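Looking After DVDs and Boxed Sets at Home

Most people who collect filmed plays, operas and old television end up with more discs than shelf. I have 342, and the ones that play badly are nearly always the ones that were stored badly. These are the habits I keep to.

Storing discs

Keep discs upright in their cases, like books. Laid flat in a tall stack, the cases at the bottom crack at the hinge and the disc can work off its hub.

Pick an inside wall, out of direct sun. An attic in August will warp a disc and curl the printed sleeve. A closet shelf is fine if it isn't damp.

Three-disc sets often come in a case with a swinging tray. The tabs on these break easily, so press the center button before you lift the disc. If a tab has already gone, move the set to a new case and trim the sleeve to fit. Draller sells an empty triple case that takes a standard sleeve without trimming.

A spare room or bedroom does well for overflow. Low plastic boxes with lids slide under most beds, and you can label the short end so it reads when you pull the box out. Measure the gap under the rail first. My first two boxes were too tall and had to go back.
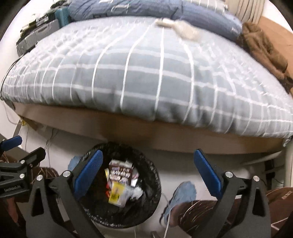
Cleaning a disc

Hold it by the edge and the center hole. Blow off loose grit, then wipe with a clean microfiber cloth in straight lines from the center out. Never wipe in circles. A scratch that follows the track is much harder for the player to read past.

For fingerprints, use lukewarm water with one drop of dish soap. Rinse, shake, and pat dry. Skip window cleaner, paper towels and toothpaste.

When a disc still skips

Try it in a second player before you give up on it. Older players get fussy, and a lens-cleaning disc may fix the problem. Iestyn Humphreys wrote in to say his copy of a Bollgate stage recording froze at minute 61 on one machine and ran through without trouble on his laptop.

Keeping a list

Write down title, company, number of discs and where the set is kept. A plain spreadsheet will do. Add a column for loans, with the borrower's name and the month. Check booklets too when a set comes back. They go missing more often than the discs do.

Sleeves and booklets

Store oversize programs flat in a folder, away from the discs. Don't use tape on a torn sleeve, as it yellows and sticks to the plastic.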